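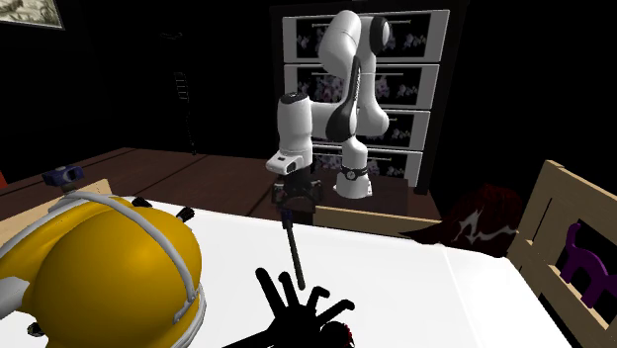

The contract said 1,125 good runs by the end of October, and what counted as good was up to Eleni Karagiannis.

She'd been a piano tuner for most of her working life, which Graseo seemed to think was a qualification. They'd flown her to Ostholm, given her a desk, a headset and two hand controllers, and told her to drive the arm through the room the way a sensible person would. The system would watch and pick it up.

"Pick what up?" she'd asked.

"Judgment," said Chevalier. He was fond of the word. He had it on a slide.

So she drove. Every run the software threw together another room that didn't exist and left things lying about in it, and she brought the gripper down and saved the run or threw it away. At the end of the first week she had 294 saved. She was fairly sure a bright dog could have done the same.

What bothered her was the throwing away. When she fumbled, she hit delete. When she changed her mind halfway and went back, she hit delete, as the guide told her to. The thing was learning from a woman who never hesitated, and she had never met that woman.

She said so at lunch.

"We don't want it learning your mistakes," Chevalier said.

"How's it going to know what one looks like?"

He said the next version would handle that. The next version was called Darach and had been three months away since before she was hired.

That afternoon she went back to her rooms. Dark walls again, somebody's idea of furniture. She took the arm down over the table and stopped.

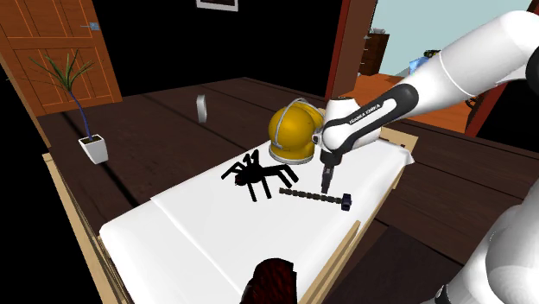 Hammer, spider, helmet. Fingers open.

She'd meant to go for the hammer. It was the obvious thing, and she could feel her thumb wanting to get on with it. But the spider was close by, and even knowing it was a toy, and not even a real toy, she didn't care to go near it. She held the arm where it was. The timer in the corner of her headset ran to 20 seconds. The guide said anything over 15 was operator drift and should be discarded.

She brought the gripper up a little, came at the handle from the other side, thought better of it and came back. It was ugly work. Her old teacher would have rapped her knuckles.

Save or delete, the box asked.

She looked at it for a while. There were 2 people at Graseo who ever opened the files, and Chevalier was one of them.

She pressed save and asked for another room.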